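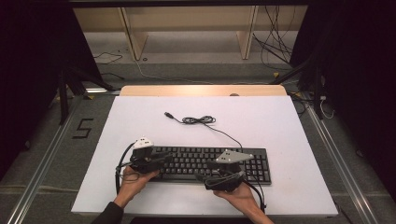
Ostine's keyboard library opens for a second season

OSTINE, 2024-02-08 - Anyone in Ostine with a sticky space bar or a drawer full of old computer parts has somewhere to take them again. The Pettigrew Reuse Room reopened its keyboard shelf this week, and it is a bigger and better stocked shelf than the one that closed last May.

The idea is simple and very likable. Residents drop off keyboards they no longer use, the room checks and cleans them, and anybody with a library card can borrow one for as long as they need it. There were 96 keyboards ready to go on opening morning, most of them plain full-size USB models with a number pad, the kind that offices replace by the pallet. They will work with nearly any desktop or laptop made in the last 15 years.

Demand last season came mostly from students writing on small laptops and from people doing bookkeeping at home, who wanted a real number pad and a proper Enter key. This year the room has added a waiting list for left-handed layouts and large-print keys, and both lists already have names on them. 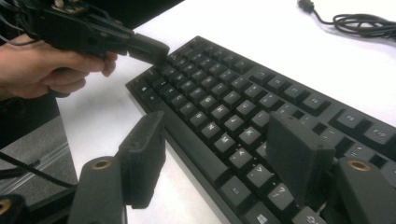
A black keyboard with light lettering on its keys, on a white work surface.

Every donated keyboard goes through the same routine. It gets plugged in and each key is pressed, including the ones most of us forget about, like Scroll Lock. Then the crumbs come out (there are always crumbs!), the keycaps are wiped down, and the cord is looked over from one end to the other. Keyboards that fail are kept for parts, so a missing arrow key or a snapped foot can often be replaced on the spot.

Zema, the office supply store on Vanano Street, is covering the cost of cleaning supplies with a $2,000 gift. The store has also put a drop-off bin by its front door for people who can't get to the room during open hours. Keyboards and mice are welcome in the bin. Monitors and printers are not, and batteries should come out of anything wireless before it goes in.

Visitors can try several keyboards side by side before choosing one, and it's well worth the extra few minutes. Two black keyboards that look the same on a shelf can feel completely different under the fingers.

Borrowing is free. Replacement keycaps are 10 cents each, and donated cords are free while they last. The reuse room is open Tuesday and Saturday afternoons, with drop-offs taken until closing.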